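背景幕(撮影用)

背景幕(はいけいまく、英: backdrop)は、写真や映像の撮影において被写体の後方に設置する面状の資材の総称である。布、紙、合成樹脂シート、塗装した板や壁面などが用いられる。舞台美術における背景画も同じ語で呼ばれることがあるが、本項では主として撮影に用いる単色の背景幕を扱う。舞台用のものについては書き割り、ホリゾント幕を参照。

概要

背景幕の役割は、被写体の輪郭を明瞭にすること、不要な物体を画面から除くこと、色調を統一することに大別される。後処理で背景を差し替える場合には、被写体に含まれない色を選び、色の差を手がかりに前景と背景を分離する。この手法はクロマキーと呼ばれ、緑または青の背景幕が広く使われる。

背景幕に求められる性質は用途によって異なる。肖像撮影では濃淡のむらを意図的に残した染め布が好まれる一方、商品撮影や合成用途では色と明度の均一性が優先される。

歴史

初期の写真館では、庭園や室内を描いた画布を被写体の後方に吊るす形式が普及していた。露光に長い時間を要したため撮影は採光のよい室内に限られ、屋外の情景は絵によって補われた。その後、感光材料の感度が向上し、人工光源が普及すると、描画を伴わない無地の背景が増加した。

映画では、黒い背景の前で撮影した像を別の映像と重ねる方法が早くから試みられた。カラーフィルムの時代に入ると、青い背景を用いて光学的にマスクを作成する工程が整備された。電子撮像が主流になると緑の使用例が増えた。一般的な撮像素子の色フィルター配列では緑の画素が他の色より多く、緑の信号は雑音が少ない。また、緑は同じ照度のもとで青より高い輝度信号を得やすい。

材質

綿布は光沢が少なく、染色が容易である。反面、折り目が残りやすく、洗濯によって縮む。厚手の平織りは自重で皺が伸びるため、吊り下げ用途に適する。薄手のモスリンは軽量で運搬しやすいが、後方からの光を透過する。

ポリエステル編地は伸縮性を利用して枠に張ることができ、皺が生じにくい。表面に微細な起毛を施した製品は鏡面反射が少なく、照明の位置による明度の変化を抑えられる。裏面に発泡層を貼り合わせた複合生地は遮光性に優れるが、小さく畳むと折り癖がつく。

紙は巻き取り式で供給され、汚損した部分を切り取って使用する。継ぎ目のない面を得やすく、床まで引き出して用いるのに向く。湿度によって波打ちが生じるため、保管時は筒を立てておくことが望ましいとされる。

塩化ビニルなどの樹脂シートは水拭きが可能で、飲食物や液体を扱う撮影に用いられる。艶消し加工を施しても斜めからの光で反射が生じることがあり、光源の角度に注意を要する。

塗装壁は恒久的な設備に用いられる。下地の凹凸がそのまま陰影となって現れるため、塗装の前に継ぎ目をパテで埋め、研磨する。艶消し塗料の塗膜は擦れに弱く、接触した箇所に光沢が出る。補修の際は部分的な塗り重ねで色差が生じやすく、面全体の再塗装が行われることが多い。

色の選択

合成用の背景色は、前景との色相の差が大きいものを選ぶ。人の肌は赤から黄の成分を多く含むため、緑と青はいずれも分離しやすい。植物や緑色の衣服が画面に入る場合は青、青い衣服が入る場合は緑とするのが通例である。

白や灰色の物体は彩度が低いため、色相による分離自体は容易である。ただし明るい表面は周囲の色を拾いやすく、輪郭の付近に背景色の反射が現れることがある。
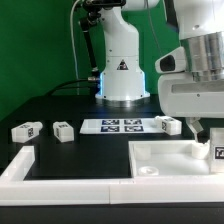
緑色の背景と、その手前に置かれた白いロボットアーム

灰色の背景は合成を前提としない撮影で多用される。照明の量を変えることで、同一の幕を白に近い明るさから黒に近い暗さまで調整できる。黒の背景には、可視光の反射率が低いベルベットなどの起毛布が適する。

設置

吊り下げ式は、天井のレールまたは自立する支柱に横棒を渡し、幕の上端を固定する。下端に錘や棒を入れると皺が減る。枠張り式は、金属管の枠に生地を留め具で張るもので、平面性が高い。折り畳み式は弾性のある環状の枠に生地を縫い付けたもので、可搬性に優れるが、寸法に制限がある。

壁面と床面を曲面でつなぎ、境界を見えなくした設備はホリゾントまたはサイクロラマと呼ばれる。曲面の半径が小さいと、その部分に帯状の陰影が生じる。二つの壁面と床が接する隅部では球面状の下地が必要となり、施工の難度が高い。

照明

合成用途では、背景幕と被写体を別々の光源で照らすことが基本となる。背景の照明は左右から対称に配置し、光軸を幕の反対側の端へ向けると、中央部が過度に明るくなることを避けられる。照度の確認には入射光式の露出計を用い、幕の四隅と中央で測定する。映像信号の波形表示を用いれば、撮影画面の範囲に限ったむらを直接確認できる。

背景の明度が高すぎると彩度が低下し、低すぎると雑音の影響が大きくなる。いずれの場合もマスクの品質は低下する。

被写体と幕の距離が短いと、被写体の影が幕に落ちるほか、幕で反射した光が被写体の縁に回り込む。後者はスピルと呼ばれ、距離を確保する、幕の露出面積を画面に必要な範囲に絞る、後処理で該当する色成分を減算する、といった方法で軽減される。

保守

布製の幕は、使用後に埃を払い、巻いて保管する。畳んで保管した場合は、蒸気を当てて皺を除く。染色布は直射日光や紫外線を多く含む光源によって退色し、吊るした状態が続くと露出面と折り込み部の間に色差が生じる。複数枚を継いで使う設備では、染色の生産単位による差を避けるため、同じ時期に製造されたものをまとめて交換する。

公共の建物や常設のスタジオで用いる幕には、防炎性能が求められることがある。後加工で防炎剤を付与した生地は洗濯によって性能が低下する場合があり、洗濯の可否と再処理の要否は製品の表示に従う。

関連項目

クロマキー
ホリゾント
書き割り
レフ板
スタジオ照明
色温度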